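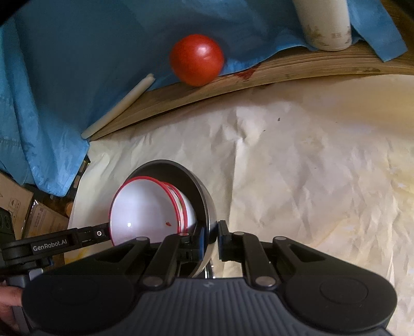 Chapter 4
Cleansers and the Skin Surface

4.1 Before you begin

In the last chapter we studied the skin as a layered material. Now we come to the first product which most people put on it every day. A cleanser looks like a simple thing. It is bought, it is rubbed on a wet face, and after less than a minute it goes down the drain. For this reason many students expect a short chapter. It is in fact the longest one in Part Two, and the teachers who used the earlier edition asked us to make it longer.

After you finish this chapter you should be able to explain why water alone does not remove sunscreen, to name the four main groups of surfactants, to read the label of a face wash and say to which group its main surfactant belongs, and to advise a client with dry skin on a change of cleanser. You will need your notes on the skin barrier from Chapter 2. If you have forgotten what a lipid is, please go back now, as the word appears on nearly every page from here.

4.2 A case from a salon

A training salon in Dremcombe offers a free skin talk to new clients. One October, the students there noticed that many clients complained of the same feeling. Their cheeks were tight after washing, and the skin beside the nose was peeling a little. Most of these clients had bought a richer cream. Some had bought two. The tight feeling stayed.

The students then asked a different question: what do you wash with, and how often? They wrote down the answers of 18 clients. Of these, 16 washed the face with a foaming product made for oily skin, and several did it three times a day, because they liked the "squeaky" feeling of the clean skin. When they changed to a milder wash in the evening and only lukewarm water in the morning, most of them reported that the cheeks felt softer after two weeks.

This is a small group and there was no comparison group, so we must not take it as proof. We will return to this weakness in section 4.9. But the case shows a mistake which you will meet very often in your work. The client looks for the cause of dryness in the product that stays on the skin, and forgets the product that is rinsed away.

4.3 What is there to clean?

By the evening, the surface of a face carries several kinds of material. There is sebum, the oil which the skin makes itself. There is sweat, of which the water has gone and the salts remain. There are dead cells that are ready to fall, and dust from the street. On top of this may lie make-up and sunscreen, which are designed to stay in place and often do so very well.

Some of these dissolve in water. Salt from sweat is the easy example. Sebum and most sunscreens do not, and if you rinse them with water only, they will move around a little and stay. To lift them we need either another oil, in which they dissolve, or a surfactant.

A surfactant is a substance whose molecule has two different ends. One end is attracted to water, and the other one is attracted to oil. When there are enough of these molecules in the water, they gather around small drops of oil with their oil-loving ends turned inward. Such a group is called a micelle. The drop is now wrapped, and the rinse water can carry it away.

The difficulty is that a surfactant cannot know which oil is wanted and which is not. The lipids between the cells of the outer skin layer are also oils. A strong surfactant, or a mild one left too long on the skin, will take a part of them too. Every cleanser is therefore a compromise, and the rest of this chapter is about how good compromises are made.

4.4 Three products we will follow

To keep the examples simple, we use the same three products through the whole chapter. Darka is a clear foaming gel, sold in a bottle of 200 ml. Kolix is a cream cleanser with almost no foam, also 200 ml. Zanetti is a cleansing balm, which is solid in the jar and melts to an oil between warm fingers.

Before you read further, write down which of the three you would choose for each of these clients, and keep the paper:

a client with oily skin who wears no make-up
a client with dry skin who wears sunscreen daily
a client with a waterproof mascara and normal skin

You will be asked to look at your answers again at the end of the chapter. Most students change at least one.

4.5 Words used in this chapter

Surfactant: a substance that lets oil and water mix for some time.
Micelle: a small group of surfactant molecules, with the oil-loving ends inside.
Emulsion: fine drops of one liquid spread in another, for example oil in water.
Rinse-off product: a product removed with water soon after use.
Leave-on product: a product that remains on the skin, such as a cream or lip balm.
Barrier: the outer part of the skin, which holds water in and keeps many substances out.

A note on the word "gentle". It appears on the front of many packages, but it does not tell you which surfactant is used or how much of it. In this book we say "mild" only when we compare two products, and we tell you each time what the comparison is. Section 4.6 begins with the oldest group, the soaps.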